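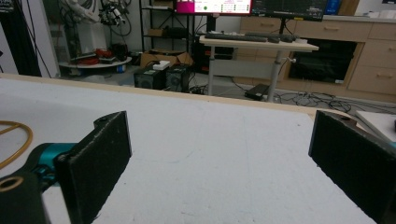
I want to make a case for the paper map, and I want to make it loudly, while there are still shops that sell them!

I bought one in October before a week of walking out of Angate. It was folded the wrong way by whoever had looked at it first, it cost less than lunch, and I have had more pleasure out of it than out of any app I own. I opened it on the train and didn't look up until my stop. There was a ruined mill I had never heard of, four miles from a town I've visited since I was a kid. There was a lane that wandered off toward the reservoir for no reason I could see and then just quit. I had to go and look at that lane (it ends at a gate, with a very good view).

A phone would have taken me from the station to the inn in 51 minutes, and I'd have seen a blue line and the next left turn. I use my phone for directions all the time and I'm glad to have it when I'm late. But it answers the question you asked, and a map keeps answering questions you hadn't thought of yet. Why does the road bend there? What's that little patch of woods doing in the middle of all those fields? Who put a chapel up at 578 feet, and did anybody walk to it in January?

People tell me maps go out of date, and sure they do. Mine shows a footbridge below Runditz that has been gone for years, and I added twenty minutes to a wet Saturday finding that out. I drew a small X over it in pen. Now the map is a bit more mine, and the next time I unfold it I'll remember the cows on the far bank, who seemed to find the whole thing interesting.

And then there's the size of it! Spread one out and two people can lean over it and argue. Somebody puts a finger on the ridge, somebody else says no, too steep, what about the river - and you've started the trip before you've left the kitchen. Try that on a screen as big as a playing card, with one person pinching and dragging and everyone else saying wait, go back.

So buy one for the place you live. Start with home, where you think you know everything. I'd bet there's a path on it you have never walked, and the days are getting longer.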